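Progress report to the Mets Fund, October 12, 2025
Project: Bredance reassembly cell, Lodine workshop

Dear friends at the Fund,

It has been a full stretch since our July letter, and I hope you'll forgive me if this one runs a little long. There is a good deal to tell, most of it pleasant, and I would sooner give you the whole of it than a tidy half. You asked last time for less about the computers and more about the machine itself - how it is set up, who looks after it, what goes wrong - so I have tried to keep to that.

The biggest piece of work was taking the arm off its old mounting and bolting it down again on the new bench. The old table had a slight give in it, and every time the arm stretched out and stopped, the parts holder shivered with it. We lived with that for far too long. The new bench is aluminum extrusion all the way across, and it took us 14 working days to move everything over, longer than I had promised you. Most of that went on the cables, which had been tied up by several people in several styles over the years (my own knots were among the worst).
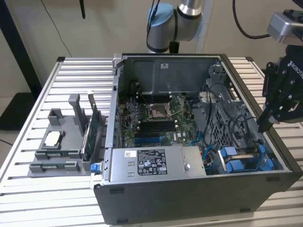
Setting up the parts holder again was the job I had been dreading, and it went better than I feared. We printed a fresh one in gray and fixed it to the bench to the left of the computer, where the arm can reach it without crossing over its own cable. The processor has its own raised square pocket, the memory modules lie in the long slots along the front, and the circuit card stands upright in a slot of its own. The pocket gave us the most trouble. The first print gripped the chip too tightly, the second let it turn a little, and the one we kept was the fourth. I have saved the drawings of all of them in the Naltik folder, in case your other grantees would like them.

Once the holder was down, we taught the arm its positions all over again. There are 419 saved points in the full routine, and I'm afraid there was no shortcut. Moving the bench made every one of them wrong by a small amount, and the small amount was different at the far end of the reach. We did the pick-up points first, then the socket, then the drive bays, and after that the long in-between moves that only have to stay clear of the case walls.

Upkeep has settled into a nice rhythm. The gripper fingers are wiped down at the start of each session and checked for play, and after every 200 cycles we stop, run the arm to its home position and compare it against the mark on the bench. If it is off, we re-home it before anything else is done. We also look over the cable where it leaves the arm, because that is where the old one wore through in July and cost us the better part of a week. The replacement has a looser bend and so far shows no rubbing.

Now for what isn't finished. The memory modules still go in crooked more often than I'd like, and I suspect the force limit on the gripper more than the holder. We have set it lower and the chip handling is gentler for it, but the modules do need a firm push at the end. We are trying a two-step press - a light one to line things up, then a harder one - and I should be able to tell you in the next letter whether it was worth the bother.

On money, we are within the budget you approved. The bench came in a little under the quote and the spare cable used up the difference. I would like to carry the unspent training allowance forward, if you are agreeable, so that 8 more of the Lodine staff can learn the homing check and the daily wipe-down. At present too much of it rests on a few of us, and we do like to take a vacation now and then!

With warm thanks, as always, for your patience and your good questions,

The Bredance team at Lodine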